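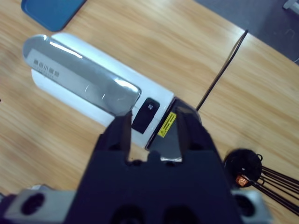
Washing and Storing Football Gear at Home

17/5 Household Desk, Trotholm Home Notes
Posted 5/17/24
6 min read

Mouldy shoulder pads and stiff gloves are nearly always a drying problem. The notes below cover one player's kit over a full season: jersey, pants, girdle, pads, helmet, gloves and cleats. They assume an ordinary front-loading washer and a laundry room or garage with some air movement.

Jersey and pants

Rinse grass and mud off under a cold tap before anything goes in the machine. Hot water sets grass stain and blood, so keep the first pass cold. Turn the jersey inside out to protect the numbers. Take the belt and any removable knee and thigh pads out of the pants, and close all hooks and zippers.

For grass, mix one part white vinegar with two parts water, work it in with a soft nail brush and leave it for 30 minutes. Rinse well before using any product that contains bleach. Vinegar and chlorine bleach must never be combined. Chlorine bleach also weakens spandex panels and yellows white polyester, so oxygen bleach is the better choice for whites.

Wash at 30 degrees with a small dose of liquid detergent. Skip the fabric softener. It coats the fibres and holds odour. Spin at a medium speed and hang to dry out of direct sun. Screen-printed numbers crack in a hot dryer.

Girdle and padded shirts

Check the tag first. If the pads are sewn in, use a mesh bag and the gentle cycle. Lay the garment flat on a rack and flip it once the top side feels dry. Foam holds water long after the cover fabric has dried, so press a paper towel hard against the thickest pad before putting it away. If the towel picks up any moisture, leave the garment out overnight.

Shoulder pads

Do not submerge them. Wipe the plastic shell with warm water and dish soap, then go over the foam lining with a well-wrung cloth. Rinse the cloth often. Stand the pads upright with the straps undone and a fan pointed into the neck opening. Inspect the rivets and the elastic while the straps are loose. The Lucero pads in our house have needed one strap replaced, which took a screwdriver and 6 minutes.

Helmet

Use mild soap and water only. Solvents, glass cleaner and some adhesives can damage the shell without leaving a visible mark, so follow the maker's list for decals and cleaners. Remove the liner only if the manual shows how. Dry at room temperature, away from heaters and car windows. A helmet with a crack, or one past its recertification date, goes back to the club and not into the cupboard.

Gloves and cleats

Hand wash gloves in cool water and press them between two towels. Do not wring them. Tacky palms can be wiped between washes with a damp cloth.

Knock dry mud off cleats outdoors. Pull the insoles and laces, stuff the toes with newspaper and change the paper after an hour. Put a drop of light oil on the threads of removable studs at the end of the season so they come out again in the fall.

Storage

A 900 mm shelf holds one set of pads, a helmet and a shoe tray with room for air between them. Allow 200 mm of clearance above the pads. We use a Grekadus wire shelf, with a Pillus drip tray on the level below. Sealed plastic totes are suitable only once everything is fully dry. Leave the lid ajar for the first week.

Contact Trotholm Home Notes | © 2024 Trotholm | Back to top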